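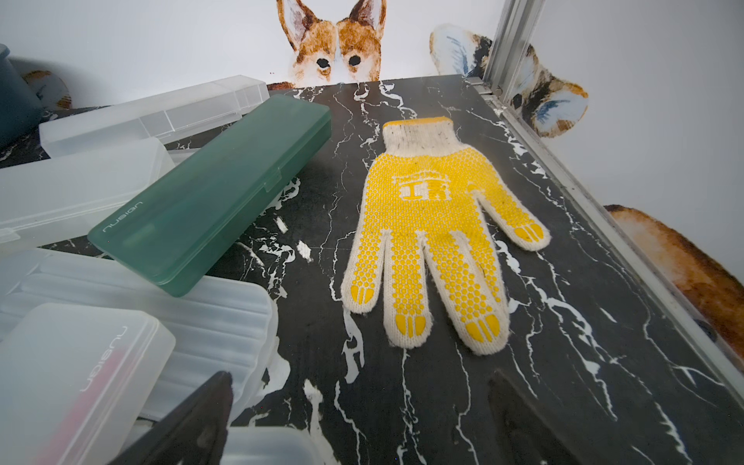
Bench storage: small boxes, trays and gloves

Small plastic boxes are easy to buy and hard to keep in order. The method below is for a workbench or craft table where pencil cases, clear boxes, packets and work gloves share one surface. It needs one deep tray, one shallow tray and a free strip along the back edge.

1. Sort by container

Separate opaque or dark cases from clear ones before looking at contents. Clear boxes can be identified through the lid and may be stored on edge. Dark cases have to be opened or labeled, so they go flat, lid up. Check each latch. A lid that does not click shut goes in the repair pile, even if it seems to hold.

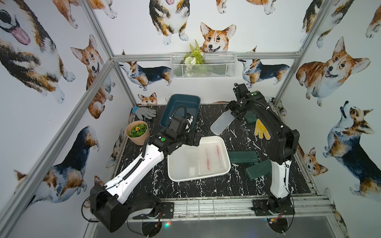
Keep the middle of the bench for the shallow tray and push the deep one to the back. Gloves lie flat at the sides until the boxes are done. Plants can stay if they are out of reach of your elbow.

2. Load the deep tray

Lay boxes of the same size side by side, all in the same direction. Start against one wall of the tray and work across. Leave a finger's width at the end of the row – a tray packed tight has to be tipped out to get at one box.
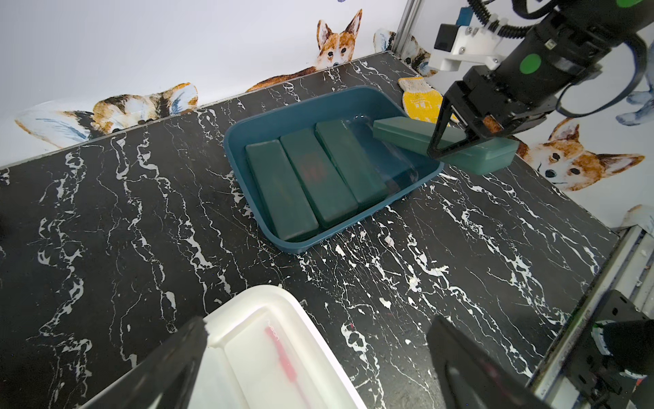
Dark green boxes in parallel rows in the teal tray.

Do not mix lengths in one row. Wagner Portela, who ran the parts room at Hilteren with 800 boxes on open shelving, allowed two sizes per shelf and one per tray.

3. Use the shallow tray for flat items

Packets and sleeves go here in a single layer, long sides parallel. Anything that has to be lifted to see what is under it belongs in a box.

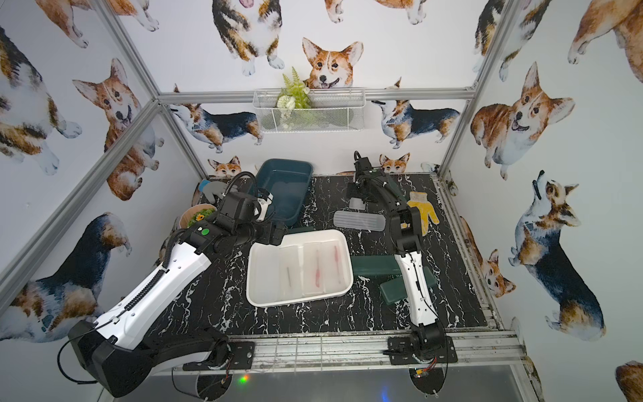

4. Gloves

Store dotted knit gloves flat and in pairs. Do not ball them. Shake out grit first and trim loose threads at the cuff with scissors. Keep rubber gloves apart from knit ones, away from direct sun.

Label the trays on the short side, and repeat the sort in January.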